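The Thursday Table
A letter-writing course in Dremcombe asks teenagers to finish one page a week

The classes began in the back half of the Dremcombe library, in the hour after school let out, and they have stayed there. 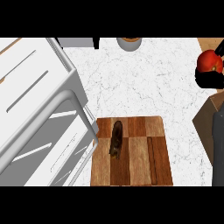 Comfort Lamptey had taught eighth-grade English for several years before she started the course, and she kept running into the same problem. Her students could write an essay with a thesis and supporting paragraphs. Asked to write to a person, they froze. Many had never mailed a letter.

So she built the course on letters. Each student gets a partner in another town, arranged through a small exchange called Vostutari, and writes one page a week by hand. The page has to be finished before the student goes home. Drafts are allowed, but they are written on the back of the same sheet, and the partner gets to see them.

"The crossed-out parts are what they ask about first," Lamptey said. "A kid will write back, 'What were you going to say about your brother?'"

Last school year 112 students took part across 5 sites. Between them they mailed 665 letters, and nearly all of them got an answer. When one doesn't, Valdis Lepik, who handles the mail at Vostutari, writes back himself. He writes about whatever is in front of him, usually his bus route or his lunch.

The lessons are short. Lamptey reads a letter aloud, sometimes from an old collection and sometimes one of her own, and the group talks about how it opens. They spend a lot of time on openings. Students are asked to skip "How are you?" for the first month and start with something that happened that day. One boy began with the price of a haircut. Another student began in the middle of an argument with her aunt over a borrowed coat, and her partner wanted to know how it ended for the next three letters.

Salamatu Dramani, a ninth grader, joined because a friend did. She now writes two letters a week, the second one to her grandmother.

"I used to text her and she'd send a thumbs up," Dramani said. "Now she sends four pages. Her handwriting is terrible."

Spelling is not graded. Lamptey marks a word only if she can't read it. Loukia Kyriakidis, who teaches at the Tiedemann site, takes a different view and hands out a list of corrections at the end of each session. The two have argued about it at length. Both sites have kept their own rule.

Paper and stamps are the main costs, and the sites pay for them out of their own budgets. The rooms are free. Sign-up for the fall opens in July at the library's front desk, and students can start in any week.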